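Households wanted: a year of pay slips, bills and grocery dockets

Metholm is looking for working households in Vurnia and Marwat to keep a plain record of what comes in and what goes out. We publish a small quarterly newsletter on wages and prices, and we have grown suspicious of the averages we keep being asked to print.

The latest round of those came out in February. Wages are up, we are told, and household spending is "resilient". Maybe so. An average can rise because a few people did very well, and "resilient" can mean a family put the power bill on a credit card. We would like to see some actual paper before repeating either claim. 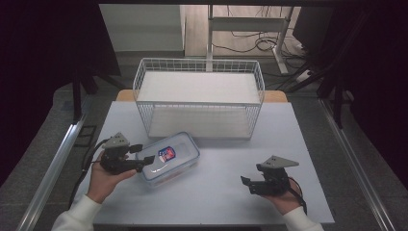 Do I need to be good with money to take part?
Good, bad or hopeless, it makes no difference to us. We want the records as they are, including the month you would prefer to forget.

What we ask is dull. Once a month you send copies of your pay slips, your rent or mortgage statement, your utility bills and your grocery dockets. Black out your name and account numbers first. Once a quarter Danish Jadoon will ring you and go over anything that doesn't add up. He asks a lot of questions about overtime, and about bonuses that were promised and then turned into a gift card.

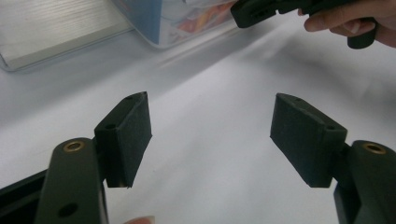
We have places for 107 households. At least half must include someone paid by the hour, as salaried people are already well covered by the surveys and tend to be the ones who volunteer. Retired couples are welcome to write to us, but they won't be picked for this round.

You will be paid $12 for each monthly package and nothing for promising to send one. We know that is not much. Other panels offer prize draws, and we have never met a winner, so we decided to pay everybody a small sum.
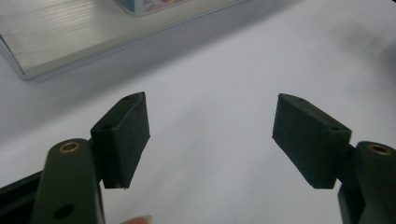 Who gets to see my records?
Two people: Danish Jadoon and the editor, Cormac Flanagan. Copies are kept in a locked cabinet and shredded 10 weeks after the final report is printed.

We don't give financial advice, and we won't claim that tracking your spending will save you any. It might. Plenty of people write it all down and go on spending exactly as before. If somebody phones offering you a budgeting plan in our name, hang up.

The sorting and data entry will be done at our Plustari office.

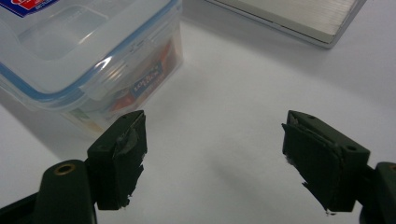 Clear plastic container on a white tabletop.

To apply, write to Cormac Flanagan, Metholm, PO Box 2306, Vurnia. Tell us who lives in the house, who earns and how they are paid. One page is plenty. Please don't send original documents at this stage.

Posted 2006-03-13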